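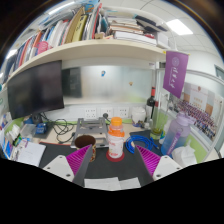
Le bureau côté cloison verte, avec le support d'ordinateur et le fameux câble bleu.

Août, 9 h 30 | Par Thịnh Phan
137 partages | 6 commentaires

La grande opération « bureaux dégagés » a commencé chez Flostinby, et je peux vous dire qu'on part de loin ! J'ai passé la matinée au deuxième étage, dans l'aile qui donne sur la cour, et j'ai vu ressortir des choses que je croyais perdues depuis le déménagement (ma perforatrice, par exemple, que je ne prêterai plus à personne).

Le principe est simple : 30 postes à remettre au propre avant l'arrivée de l'équipe Cenwood, qui s'installe avec nous à la rentrée. Chacun s'occupe du sien, et les postes partagés sont répartis par tirage au sort. Évidemment, j'ai tiré un poste partagé.

Le plus pénible, ce sont les câbles. Il y a une vraie pelote noire sur le plateau, à côté du support métallique, et un beau câble bleu bien enroulé de l'autre côté, à droite de la petite bouteille. Pour les câbles, la consigne est de brancher, d'étiqueter ou de déposer dans le bac du couloir. Le bleu, je le garde de côté jusqu'à demain midi, si quelqu'un le réclame !

Ensuite viennent les petits papiers, les cartes, les sachets, tout ce qui s'accumule à gauche, au premier plan. Tùng Lò, qui coordonne l'opération, m'a conseillé de commencer par là : « Tu fais un tas à garder, un tas à rendre, et tu ne relis rien, sinon tu y es encore ce soir. » J'ai relu deux ou trois choses quand même. J'y étais encore à l'heure du déjeuner.

Côté vaisselle, les tasses restent autorisées, et tant mieux, je tiens à pouvoir poser mon café près du clavier. On nous demande seulement un dessous de verre, comme le rond rouge qui sert déjà sur ce poste, et un passage à la cuisine chaque soir. Les flacons et petites bouteilles doivent avoir leur bouchon bien vissé. Celle au bouchon orange est dans les clous !

À l'heure où j'écris, 17 postes sont terminés. Les boîtes de rangement commandées chez Saraç sont à l'accueil, servez-vous, il y a deux tailles et les petites passent très bien sous les étagères. Pour les écrans à déplacer, prévenez d'abord l'équipe technique par Flerilo, même si c'est pour dix centimètres.

Le bac à câbles sera relevé à la fin du mois d'août. D'ici là, on peut encore fouiller dedans, j'y ai déjà récupéré une rallonge.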